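Measuring damp in the spare room
Jun 25, 2018

The spare room at the back of the house in Nolport has smelled musty for two winters. I finally bought a logger and took some readings before spending money on it. These are my notes, mostly for my own use.

The logger is an Arkimum, the basic model with one temperature channel and one for relative humidity. It was set to take a reading every hour and left on a shelf from April until last week. After trimming both ends I had 2,269 readings. The export is a plain text file with the time stamps in GMT, so everything has to be moved on by an hour for summer time. I missed this at first and spent an evening wondering why the morning peak came before anyone was up.

Relative humidity on its own says little, as it falls when the air warms even if the amount of water in it stays the same. I converted each reading to dew point and compared that with the surface temperature of the outside wall, taken by hand with a cheap infrared thermometer. The gap was smallest just before dawn. On the worst nights it was nearly 3 degrees, which is tight for a north-facing corner with a wardrobe against it.

The wardrobe has now been moved out from the wall and the trickle vent, painted shut by a previous owner, has been cut free with a knife. I also looked at wall linings. Oravwood do a board that is meant to take up moisture and let it go again, and Pons sell something similar in thinner sheets. Neither data sheet gives a figure I could use in a calculation.

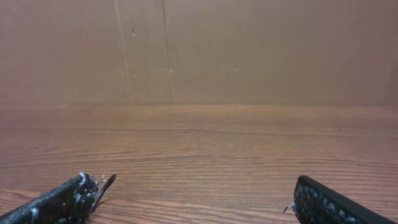

Light brown panel, matt surface, with a faint crease running down it.

I have not decided on a lining. Covering the wall would make the surface behind it colder, and any gap at the edges would let room air through to it. The logger goes back on the shelf in the autumn with the same hourly setting, and this time I will set its clock properly.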